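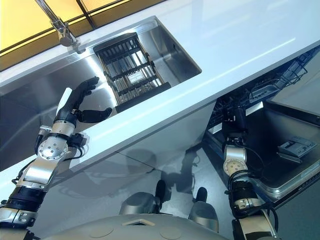
My sister put the Jornness in her place last December and I was washing lettuce in it before the boxes were gone, it's that easy to live with!

The Heletti Jornness is our deep, square-cornered sink, and we're fonder of it than we probably should be (1182 of you have ordered one, so we're in good company). 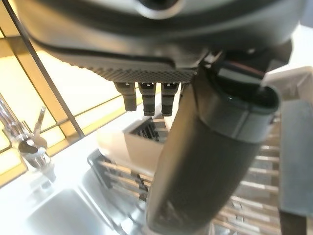

Daylight at the kitchen window

Care is simple: mild soap, a soft cloth, and a good rinse along the rim when you're done.
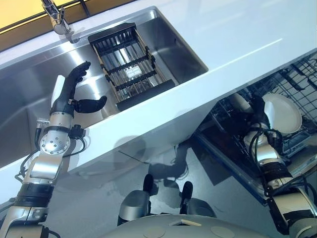

Draining racks are sold separately, and we'd start with one that sits down in the basin. Set at an angle, as it is here, the rack still leaves steel showing through its openings, and the plates can go in the dishwasher right alongside.

200 shares · 6 comments

We use cookies to keep your cart full. Accept | Settings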